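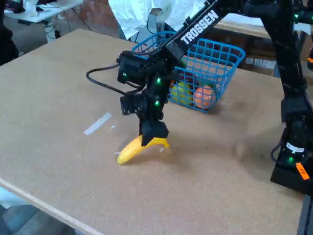

Hello Mei, June update on the low-alcohol drinks list, as promised (and only slightly later than promised).

The big news is that we've settled on 12 drinks for the Colside bar. I wanted more, Harish Gowda wanted fewer, and you can guess who has to write the menu. The rhubarb shrub is in! So is the cold tea punch, which I'd nearly given up on until we swapped the lemon for verjuice and it suddenly tasted like something you'd order twice. 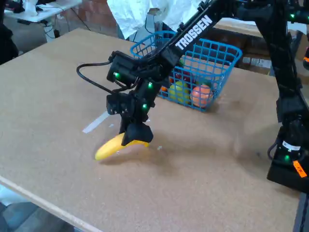 The gingery one is still a pain. It's lovely for the first few sips and then goes flat and sweet as the ice melts, so I'm trying it shorter, in a smaller glass, with a pinch of salt – better, but I wouldn't put it in front of a customer yet.

Money: we've spent £383 of the tasting budget, and £320 of that went on bottles from Haddad, mostly vermouth and bitters. I'd like another £60 for glassware if you can stretch to it, as the coupes we've got are far too big for these measures.

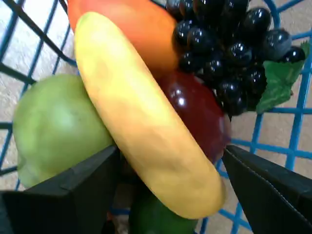 Photo: Vidik

We ran one tasting with the Gromano staff, who were very polite about the beetroot drink and left most of it. It's gone. Next up are the batch recipes, so the bar team can make everything before opening at five, and then I'll send you the costings drink by drink.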